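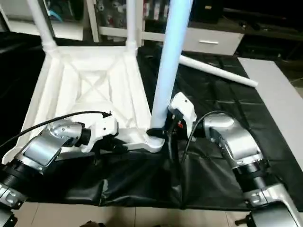 Aiman Setiawan

4. Joining your sensors to the Nunia gateway

Now for the fun part! By this point the gateway should be powered up and showing a steady green light. If it's still blinking, go back to section 3 and finish the network settings first.

A quick word on the radio. Nunia sensors use a low-power mesh, so every mains-powered plug or relay you add passes messages along for its neighbors. I love this about the system - a sensor at the far end of the yard can report in through two or three plugs along the way. Battery sensors don't relay anything, so join the plugs first.

1. Open the Nunia app and tap Devices, then Add.
2. Choose Mains Powered. The gateway opens for joining and you get 199 seconds, shown as a countdown.
3. Hold the button on the first plug until its light turns amber, then let go. It gets its address and shows up in the list.
4. Repeat for your other plugs, working outward from the gateway.
5. Go back, choose Battery Powered, and pull the tab from each sensor one at a time.
6. Give every device a name you'll recognize in six months (trust me, "Sensor 14" gets old fast).

Note: One gateway holds up to 142 devices. For a bigger site, add a second gateway and set it to a different channel under Settings, Radio.

Caution: Do not mount the gateway inside a metal cabinet or right against a WiFi router. Leave at least 400 mm between the two antennas.

Caution: Unplug a relay at the breaker before you touch its terminals.

4.1 Checking the mesh

Tap Map and wait a couple of minutes for the lines to fill in. Green lines are strong, yellow are usable, and red means you should move something or add a plug in between. Even moving a plug to the next outlet can turn a red line green!

The event log keeps the last 2,000 messages. If a device keeps dropping out, export the log before you restart the gateway, as a restart clears it.

Next: 5. Setting up alerts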